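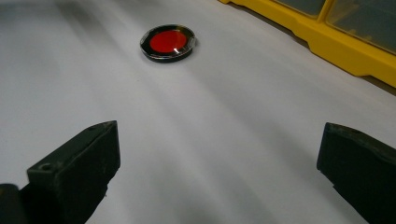 Red centre, black rim, white background.

Oltow - Brukbridge (Granent)

There is a particular sort of band that names its album after a ring road junction, and Oltow are that band. Brukbridge is their second record, the first for Granent, and the first on which anybody sings. I approached it with the low cunning of a man who had reviewed the debut, called it "patient", and been thanked by the label for my kind words.

For those who missed it, the debut was four long pieces of guitar, harmonium and tape hiss, and it sold 400 copies, one of them to me. Brukbridge has nine tracks and lasts 32 minutes, so someone has had a word. I suspect Damian Aigner, who produced it and who also plays the drums, an arrangement that usually ends with very loud drums. They are quite loud here. They are also very good, all brushes and rattle, and on the opener "Slip Road" they sound as though he is tidying a kitchen in a temper while the rest of the band carry on with a waltz.

The voice belongs to Tainá Camargo, who joined last May on bass and was, according to the press sheet, "discovered humming". She sings low and close and a fraction behind the beat, half in Portuguese and half in English, and she doesn't seem to care much whether you catch either half. My Portuguese extends to ordering coffee. I still had a lump in my throat by the end of "Costume", which a friend has since informed me is about bin collection.

The first side is where the new Oltow make their case. "Slip Road" and "Costume" run straight into each other, then comes "Pelican", the nearest thing to a single, with a two-note guitar figure that I have been whistling in the bath and would like to stop. "Weighbridge" is the only real dud. It's a spoken piece over a drone, the spoken part being a list of vehicle types, and while I accept there may be people who need to hear the word "articulated" said slowly over a harmonium, I'd rather they had a separate record.

Side two is slower and, to these ears, better. "Zou" is named after the rehearsal room above a tile shop where most of this was put down, and you can hear the building in it: the stairs, a radiator, a van reversing at just the wrong moment that turns out to be in the right key. The harmonium finally gets out of the way and Camargo sings one verse three times, each a little quieter, until Aigner's cymbals have more or less covered her over. It's the best thing they've done. If they'd had the sense to finish there I'd be using more excitable language.

They didn't, of course. The title track comes last, and old habits come with it. Seven minutes of slow build, a lot of pedals, a climax you could set a watch by. It's handsome enough and I'm sure it flattens people in a small room. I saw them do it to 70 of us in the back of a pub in spring and went home with my ears ringing, perfectly happy. On record, after eight songs that know when to leave, it feels like the guest who has put his coat on and then remembered a story.

A word on the pressing, as I know some of you will write in. My vinyl copy is flat and quiet, apart from one tick near the start of "Pelican". The lyric sheet is printed in grey on slightly lighter grey, so bring a lamp. The download comes with two demos, one of which is "Weighbridge" with more vehicles.

Granent want 15 pounds for the LP, fair by present standards, and if you only half liked the debut I'd say this is the one to try. Play side two first. Oltow tour in the autumn, with Camargo at the front and, I'm told, a smaller harmonium.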